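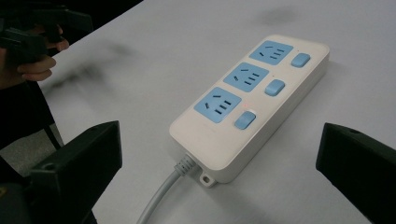 Tuesday, October 29, 2019
Kiln controller, drift in the chamber thermocouple reading

Carried on from the September notes. The Stetsiuk kiln still reads high on the way up and low on the long hold, compared with the witness cones. The cones from the last glaze firing came out under-bent on the lower shelf and correct on the upper one. The controller log for the same firing shows a flat hold with no sign of trouble, so either the chamber has a real gradient or the sensor is no longer reporting what it sees.

Pulled the chamber probe. It is a type K from Hirico, fitted in 2012 according to the label on the terminal head. The ceramic sheath is whole. The wire behind the bead is green over a length a little greater than the wall thickness, and brittle when flexed. Green on the chromel leg usually means preferential oxidation of the chromium, from slow heating in a poor oxygen supply. The sheath is closed at the hot end and packed with fibre at the cold end, which would give exactly that. Output falls as the chromium goes, the controller takes the chamber as cooler than it is, and the kiln is driven hotter than set.

This does not agree with the cones. A low-reading probe should have over-fired the load. So there are two faults, or the green rot lies in a part of the wire with little gradient across it and has small effect. Error comes from the damaged length only in so far as a temperature difference falls along it. With the probe seated where it was, most of that length was inside the hot zone. 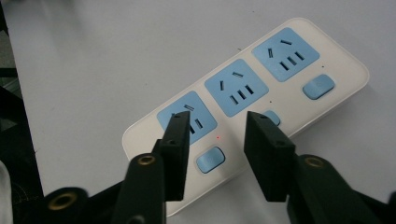

Can the old probe be checked against an ice bath?

The ice bath will only confirm the zero. Both ends of the damaged wire then sit close to room temperature and almost no error voltage is produced, so a badly drifted type K can read correctly in ice and be wrong at firing temperature. It has to be compared in place, next to a known probe, at the same depth.

Did that. New type K through the spy hole, bead level with the old one, both into the Plandar logger. One reading every 2 seconds, 3000 readings on the first ramp, empty chamber apart from shelves and props. Cold junction is inside the logger, with the lid shut and the door to the corridor closed.

The traces stay together at the low end, then the old probe falls behind and keeps falling. The difference at the top is larger than the stated tolerance of the wire but too small to move a cone by the amount seen. Sign as expected, old probe low.

Repeated with the old probe pushed in by 16 mm. The difference grew. Pulled back to the original depth, the difference returned to nearly its first value. Taken together this supports the gradient explanation, and it also means that any comparison made after the probe has been disturbed is of limited use. Earlier checks in the book do not record depth. From now on write it down every time.

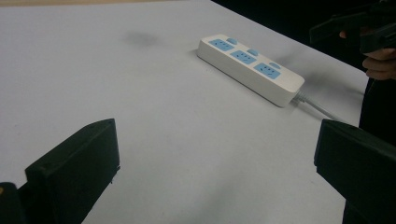

Then the extension cable. Csenge Balogh asked whether anyone had checked that it was compensating cable the whole way back to the controller. It was not. There is a junction box on the side of the kiln frame and the run beyond it is ordinary copper. The box sits near the lower element connections and warms up during a firing. The real cold junction is therefore in that box, while the controller corrects for the temperature of its own terminals. When the box is warmer than the controller, the reading comes out low by the difference.

That too makes the kiln run hot. Still the wrong direction for the cones.

Replaced the copper run with type K extension, polarity checked by warming the bead with a hair dryer and watching the reading go up. Old copper labelled and put in the scrap drawer so that it does not get used again.

Cones next. The lower shelf ones came from the opened box from Trallosetti, the upper ones from a new box. Box numbers do not match. They were also set at different angles, the lower ones nearly upright. A cone set too upright bends late. This had not been noted at the time and I only have it from the props left in the tray.

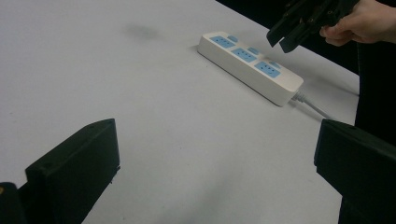
Plan for the next firing: new probe in the original position, depth recorded, old probe left in alongside for one run and logged only. Cones from a single box, all set in the moulded holders, one on each shelf and one by the door. Same load weight as the September firing as far as we can match it.

If the lower shelf is still under, look at the bottom element. Resistance of each element to be taken cold before loading, with the isolator locked off, and written inside the panel door beside the old values.

Csenge has the spare sheaths. Still to order: fibre for the probe port, terminal blocks in the right alloy, one more length of extension cable.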